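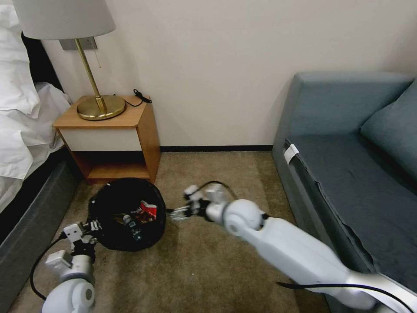

3/28/22 — Reed organ at Murncombe, first day

Arrived before lunch and went directly to the chapel with the two tool cases. I am writing this in the room, with the notebook on my knees, from the pencil notes I made on the back of the delivery paper. The lamp beside the bed gives enough light for writing but not for looking at reeds, so the reeds stay in the chapel.

Instrument

Suction reed organ, walnut case, two knee levers, one manual. No maker's name on the stop board, only the place where a name has been sanded away by a former repairer. Inside the case, on the back of the fall board, there is a pencil number, 900, and under it a word I cannot read. Socorro thinks it is a date with the first figure missing. I think it is a stock number. We left it as it is, and please nobody clean this area.

Complaint as given to us: "wheezes and the low notes arrive late." This is a fair description. With both pedals going I could hold a full chord for a very short time only, and between two chords the wind was gone.

Bellows

Removed the back panel, the lower front and the pedal straps. The straps are later work, made from some kind of furniture webbing. They are strong enough but too wide, and they rub on both sides of the slot. I will cut new ones in the width of the slot.

The reservoir cloth is cracked along every fold. When I put the small flashlight inside, with the chapel lights off, the light came through the upper hinge in a line almost from one end to the other. No reason to patch this. The exhausters are better, but they have the same age as the reservoir, and if we recover only one part we will be back here in July for the other. I wrote this to the chapel people in the same words.

The old glue is hide glue under the first cloth and something white and rubbery on the corners, where somebody repaired later. The hide glue lets go with a warm, damp rag and a little patience. The white one does not. I tried the flat scraper, then the heat, and in the end it had to be cut off with the cloth. The wood below is raw now on 3 corners and needs a thin size coat before anything is glued there.

Cloth: I brought the Plestamia bellows cloth, the medium one. I compared it to a piece of old cloth from the protected side of the board, where it has not worn. Plestamia is slightly thicker and folds less willingly. The thin one is in the shop and I should have packed both. Socorro made a test fold on a scrap board and it closed flat after she pressed the crease with the bone tool, so we continue with the medium.

Glue for cloth: hot hide glue, as always. I also have the small jar of Closunico which the workshop wanted us to try. I put it on a scrap only, next to a hide glue strip of the same size, and left both under the same weight. To be opened tomorrow. I don't want it on the instrument before I know how it comes off again. See the white corners, above.

Reeds

Pulled the reeds from the bottom up, each one into its place in the numbered tray. The reed hook from the long case is bent at the tip and slips. I used the other one.

Late notes: 4 of the low reeds had dirt under the tongue, a gray felt-like dust which packs close to the rivet. Brushed from the rivet toward the tip, never the other way. After brushing, they speak immediately on the test box. One more low reed speaks but with a buzz. The tongue is not centered and touches the frame on the left side. I moved it very little and the buzz became less, then I stopped, as I was tired and a tired person should not move tongues.

One reed, the F sharp in the upper set, is cracked near the root. It still sounds, quite flat. Replacement: ask Uysal if they have a donor set with this frame length. Socorro has measured it with the caliper and the measure is on the tag. I would prefer an old tongue, as the new ones we had last time were too bright beside their neighbors and we voiced them down for two days.

No tuning was done. I noted the pitch of some reeds for interest but with the chapel heating going on and off these numbers have no value, so I do not copy them here.

Action

Pallets: leather hard on the surface, felt behind it still soft. I lifted 9 from the middle of the keyboard, where the playing has been most. The leather shows a deep line from the edge of the slot. When I turned one pallet a little to the side it leaked loudly, which means each pallet must go back exactly on its own line, or we put new leather on all of them. Socorro is for new leather. I am for new leather also, but it is not in the estimate, and I will have to write to the chapel again.

Pallet springs are fine. Two were replaced with piano wire and are too strong, you can feel this on the keys with eyes closed. Marked with blue chalk.

Octave coupler: disconnected by somebody, with the wires tied together very nicely with linen thread. I did not untie it. First the wind.

Moths in the name board felt. Took the felt out in a closed bag.

Disagreement, to be settled

Socorro Condori wants to take the bellows to the shop and cover them on the big table. I want to cover them at the chapel. Her reasons: warm room, the glue stays open longer, clamps of every length. Mine: the screw holes in the case are weak, and each time we carry the bellows out and in we lose a little wood. She said we can plug the holes, and she is right that they need plugs in any case. So perhaps it goes to the shop. We decide after seeing the glue scraps.

For tomorrow

Open the two glue strips, pull by hand, note which one tears the cloth and which one only peels.

Size the raw corners early, so they dry while we do other things.

Clean the reed cells with the narrow brush and the vacuum on low, with gauze over the nozzle.

Plug the screw holes on the left side at least. Bring hardwood dowel from the van.

Call Uysal about the F sharp and, in the same call, about pallet leather in the thinner grade.

Ask the key holder which hours the heating runs — I want it off when we glue near the radiator, and on at night.

Straighten or throw away the bent reed hook.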